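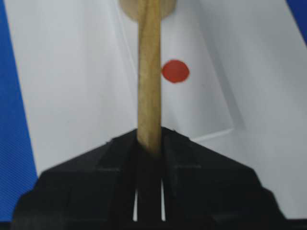 Getting more years out of a wooden mallet

My mallet drawer was a disgrace until last June, when my neighbor Isabelle Hawthorne came over to borrow one and handed it straight back (the head was wobbling like a loose tooth). I was embarrassed enough to spend a whole evening on the lot of them, and now I do it every year!

Start with the handle. Wipe it down with a barely damp rag and let it sit overnight. Then run your palm along it, slowly, and feel for fuzz or little splinters. I go over the rough spots with 220 sandpaper, always along the grain, and finish with 600 if I'm in the mood. You want it smooth but a little grippy, so don't go polishing it like a banister.

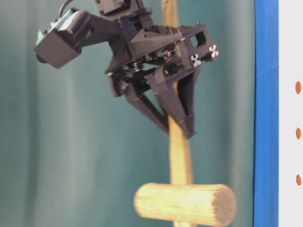

Oil comes next, and less than you think. I use plain boiled linseed from Stollier's, the hardware place in Clumholm. Put on a thin coat, wait 15 minutes, wipe off everything that will come off, and do it again the next day. Two coats is plenty. Lay the rags out flat outdoors to dry, please, never wadded up in the trash. They can heat up and catch fire all by themselves.

Now for loose heads. If yours is wedged, tap the wedge in a bit deeper with a scrap block before you try anything fancier. Mine was too far gone, so I knocked the old wedge out and cut a new one from a bit of oak, with a dab of wood glue.

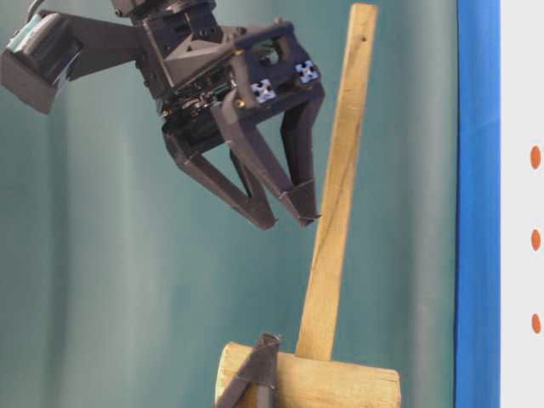 Storage is where I went wrong for years. Everything got tossed in one deep drawer and the handles came out dinged and scratched. These days I keep mine on a rack, but for a short break in the middle of a job I just stand the mallet up, with that long pale handle pointing at the ceiling where I can grab it. Keep it off a damp floor, though, and away from the heater, or the wood will shrink and you'll be back to wobbling.

One more thing! Don't hit nails with it. I have a mallet with a row of little dents from doing exactly that, and no amount of sanding has gotten them out.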